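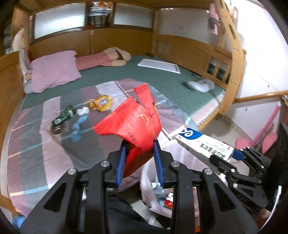 Snack trash on the plaid cover, April

Up at nine, bad coffee, and then I decided this was going to be the day the bed got sorted out. I say the bed, but really I mean the top of the bed, which over the last couple of weeks has turned into a table, a desk and a trash can. I moved into the place on McIver 16 days ago and I still don't own a side table, so anything I eat at night gets eaten on the plaid cover and anything it came wrapped in stays there. I sleep on the wall side. The wrappers get the other side. It's been a pretty peaceful arrangement!

But my sister is coming on the Onine bus (the 663, the slow one that stops at every gas station) and she's getting the bed while I take the couch, so it had to go. All of it.

I started with the red packet, the shiny one with the gold emblem in the middle. It makes such a racket when you so much as look at it. I picked most of this stuff up at the Platska market, in that back aisle where I can't read half the labels and choose by color, and red is apparently what I go for when I'm tired. The white carton with the blue end came up at the same time. Chinese writing on it, big characters and then rows and rows of tiny print, and I spent a good five minutes turning it this way and that like I was going to suddenly learn to read it. I did not. I'd love to know what it says, though. I took a picture of the label to send to my neighbor downstairs, who might be able to help.

Then the yellow wrapper with the little blue and white badge, and the scrunched-up white bit next to it. No memory of the white bit at all.

Break for toast. Trestell called about the mattress delivery — they want $183 to bring it up the stairs, which is more than I spent on food last week, and I told them I'd think about it. I've been thinking about it all day and I'm still annoyed. It's only 2 flights. I'd carry it up myself if it bent in the middle.

Back to the bed.
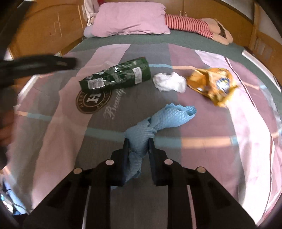
Photo: author's own

The light blue one I had tied in a knot. I do this with wrappers, always have, since I was a kid in the back seat of the car with nothing to do. You twist it, you loop it, you pull it tight, and then it can't blow around. My mother used to find them down the sides of the seats for years. This one came out kind of pretty, with a ruffled end and a quilted sort of pattern, and for a second I thought about keeping it, and then I pictured explaining that to my sister.

The dark green wrapper was the wafers. Oh, the wafers were good. I'd buy those again tomorrow, and I probably will, because I've got it in my head now and there's no getting it out. The orangey-yellow packet was one of the ones I had with tea on the night it rained so hard, and the crumpled tissue, well, I've had a cold.

After that I pulled the cover off and shook it out the window, which I don't think I'm supposed to do here. So many crumbs. I like that cover more than I expected to, with the gray and the lilac and the thin peach stripes. It was a what's-on-sale purchase and now I've gone and planned the curtains to match it. Lilac, I think. Maybe gray if the lilac is too much.

Still to do before the bus gets in: find the other pillowcase, wipe the windowsill, buy milk. Also decide about the mattress. And I need to get something that works as a side table, even if it's only a box with a cloth on it for now.

Eight-thirty and I'm writing this on the couch with a cracker. No plate. I'll get one in a minute.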